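Ginlow Ward 2: parental control box for consoles

Setup takes 14 minutes if the router is in a good mood. The Ward 2 sits between the modem and the rest of the home network, takes over address assignment, and sorts every device into a profile. Anything it identifies as a games console goes into a profile of its own, where you can set play windows, block purchases and filter by age rating.

I have been running it on a line rated at 115 megabits, with two consoles, a desktop and the usual clutter of phones. The older model was a filter and little else. It worked from a fixed list of addresses and fell over whenever a publisher moved its servers. The new one reads the rating from the Kozma catalogue, matches it to the title being launched, and decides on that basis.

Matching is good for boxed releases and poor for small downloads. Of the 28 games I tried, the Ward 2 identified all the big ones on first launch. The independent titles were a mixed lot. Several were logged as "unrated" and blocked, including a puzzle game with nothing in it stronger than a falling brick. You can approve a title by hand, and the approval is stored per profile, so a household with more than one child has to repeat it.
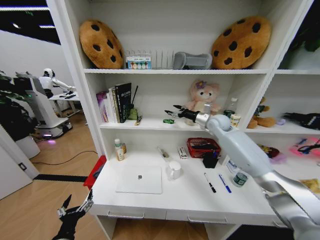 Shelving unit with attached desk, two cookie cushions on the top shelf.

The time limits are better thought out. A play window can be set in steps of five minutes, and there is a warning at ten minutes and again at one. When the window closes, the box drops the connection to the game server but leaves the console's own update traffic alone. Offline games are not affected at all. Ginlow says so in the manual, though you have to get well past the diagrams to find it, and the packaging talks about "total control of play". A single-player shooter already installed on the console will run all night with the Ward 2 blinking away beside the modem.

Voice chat can be switched off separately. On one console this worked as described. On the other it also killed party invitations, and I had to add an exception for two ports before they came back.

Throughput is fine. I saw no drop on wired devices and a small one on wireless. Latency in online matches went up by 2 milliseconds, too little to notice in play. The fan is audible in a quiet room.

The app is plain and quick. Reports list the title, the rating, the start time and whether anything was refused. They can be exported as a text file - handy if you want to keep a record, less so if you want a chart. An account is required, and logs are kept on the company's servers unless you turn that off under Advanced.

The obvious rival is the Bumeck Gate, which costs less and has no rating lookup. It handles time limits just as well and its fan is quieter. If bedtimes are the only concern, buy that one. The Ward 2 makes sense where online games with adult ratings are the worry and somebody in the house is willing to approve the odd title by hand.

Tested on firmware 2.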